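Adimwood woven basket, orange, medium – long-ish review

Posted 5/6/25
Rating: 4 out of 5

Ok quick one, I have to leave for pickup in 20 minutes and I promised my sister I'd write this up. She's getting one for her entry table and wanted to know if it's worth it. Short version, yes, get it, but read the bit about the bottom first.

What it is: a woven basket from Adimwood, the kind with a raised rim, no handles, no lid. Comes in orange, gray and a sort of oatmeal. I got the orange. Everything else in my house is white or gray and I was tired of it.

Ordered from the Votel site. Took 7 days. Came in a plain box with one sheet of paper around it, no damage, bit of a smell on opening. Sort of like a new straw hat. Left it by the back door overnight and the smell was gone by lunch.

The weave

Tight. This is the main thing. My old basket was a Cikthorpe and the strands on that one were loose enough that pens went straight through the side. Crayons too. Found one in the lining of the couch. The Adimwood is packed in close and the strands all run nice and even, I've gone over it with my fingers looking for sharp ends and found 2, both on the inside near the base. Snipped them with nail scissors. Fine since.

It doesn't snag much either. I had a chunky knit scarf in it all winter and got one pulled thread. The Cikthorpe ate sweaters.

The color

Brighter than the website. Much brighter. On the site it looks like a terracotta pot and in person it's ORANGE. I like it. My husband called it the traffic cone for a week. If you want something that fades into a shelf get the oatmeal.

Has it faded? Not that I can tell. It sat in a south window from September on and I turned it around now and then. Seems the same all the way round.

Using it

Started as a mail basket. That lasted maybe a month, then it turned into the toy and snack catch-all, and that's where it's been happiest. Soft toys, a bowl of bits, whatever's on the table when I need the table. Scoop it in, done.
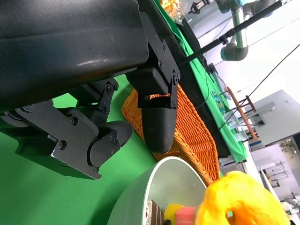

Anyway the rim. The rim is what holds it all together – it's thicker than the rest and it keeps its shape when you grab it one-handed. I carry it up the stairs by the rim full of stuff and it hasn't bent or creaked. The Cikthorpe rim came unwrapped in the first year and I had to glue it, twice.

No handles, which I thought would bug me. Doesn't. Handles just catch on drawer knobs anyway. But if you've got bad wrists or you want to load it with books, look at the Craddock version, it has cutout grips on both ends. Costs more. A friend of mine, Eluned Pritchard, has the Craddock in her laundry room and swears by it, I've lifted it and it's a good basket, heavier than mine though and the color choices are all brown.

What I don't love

The bottom. It isn't quite flat. Sits ok on carpet, sits ok on a cloth, but on a smooth tabletop it has a small rock to it. If you put something tippy in there, like an open cup of beads, you will be picking up beads. Ask me how I know. I stuck felt dots underneath, the ones for chair legs, and that took care of most of it. For this price I shouldn't have to be sticking dots on it.

Second thing, crumbs. A tight weave is great for pens and terrible for crackers. Crumbs get down in there and they stay. Shaking it upside down over the trash gets the big ones. For the rest I use the brush end of the vacuum, low setting. A dry paintbrush works ok too if you have the patience, I do not.

So now my rule is snacks go in a bowl first. Small round bowl, bowl gets washed, basket stays clean. The kids follow this rule when I'm in the room.

Third, more of a gripe. The tag. Sewn on with about a mile of clear thread and when I cut it off a little tuft stayed behind on the rim. You can feel it. I keep meaning to pick at it with tweezers.

Cleaning

Wipe with a damp cloth, dry it right away. Label says don't soak. I got grape juice on the inside once and dabbed it with dish soap on an old toothbrush, came out almost all the way. There's a shadow if you know where to look. No color came off on the cloth, which I was worried about, orange dye on a white counter would've been the end of me.

Don't put it in the bathroom. I tried it in there for towels for a couple weeks and it started to smell like the straw hat again. Dried out and recovered but I wouldnt do it twice.

Size

Order the medium. The small is cute but holds nothing, I returned it. The large I've only seen at my mother-in-law's and it's a floor basket really, you'd never get it on a shelf. Medium fits a standard cube shelf with a little room over the top for your hand. Measure yours first, mine is an old one and a tad wider than the new ones they sell.

It does not stack. The rims sit on each other and slide. If you need stacking get bins.

Price

I paid full price and was a bit annoyed to see it marked down right after. Votel wouldn't refund the difference but they did give me a credit when I asked, so ask. Shipping is free if you're over the minimum and a medium by itself isn't, so I added dish towels. Towels are thin. Skip the towels.

There are over 400 reviews on the product page and a lot of the low ones are people mad about the color. Fair enough, the photo is off. A few mention the rim cracking and I can't speak to that, mine's been knocked off the table onto tile more than once and only has a scuff.

Would I buy again

Yes, medium, probably orange again. One star off for the bottom and the crumbs. If they'd flatten the base I'd have nothing to complain about exept the tag.

Ok sis there you go. Get the felt dots at the same time, the brown ones, the white ones go gross fast. Got to run.

Edit: someone asked if it's ok for yarn. Yes, but wind it first, I had a loose skein in there and the end worked itself into the weave near the base and I had to cut it out.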